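Threads > Desks and Workspaces > Ifigeneia Christodoulou

Corner desk, day one of the refit. Posting as I go. Goal is a clear top and no power strip on the floor.

1/ Desk is the Warnwood, light wood top, pushed into the corner of the room. I left a 9 mm gap to the wall on both sides. Cables drop through the gap, so no grommet holes.

2/ Finish. The old oil was patchy near the front edge. Sanded with the grain, wiped down, two thin coats of Galanis hard wax. Second coat went on the next morning. Do not flood it. A corner desk gets light from one side only and every lap mark shows.

3/ Lamp. I had a Sinby clamp lamp at 3000 K, 500 lumens. Fine for reading, dim for soldering. Moved it to the back corner, head pointed at the wall. Less glare off the wax.

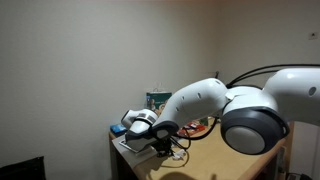

4/ Cable rules I am keeping this time: power on the left wall, data on the right, and they cross once, at 90 degrees, under the top. Anything that moves gets a slack loop. Anything that doesn't gets a tie every hand's width.

5/ The under-desk tray is a Flerkix. The supplied screws are too long for this top — they will come through. I swapped them for shorter ones and put tape on the drill bit as a depth stop. Pilot holes first, the wood splits close to the edge.

6/ Level. The floor falls toward the corner. Shimmed the back leg, checked both directions, checked again with the load on. It moved slightly. Re-shimmed.

7/ Total so far is 269, wax included, desk not included. The tray was most of it.

8/ Still to do: edge protection on the front, a shelf above the back corner if the wall will take it. Leaving the wax to cure until September before I put anything with rubber feet on it.

Comments

pell_mk: Which grit before the wax? I stopped at 120 and regret it

Ifigeneia Christodoulou: 180, by hand for the last pass

oddjoint: same issue with the Flerkix screws, went straight through mine

tamsin.r: Does 9 mm clear a molded plug?

Ifigeneia Christodoulou: No. Feed the bare end or pull the desk out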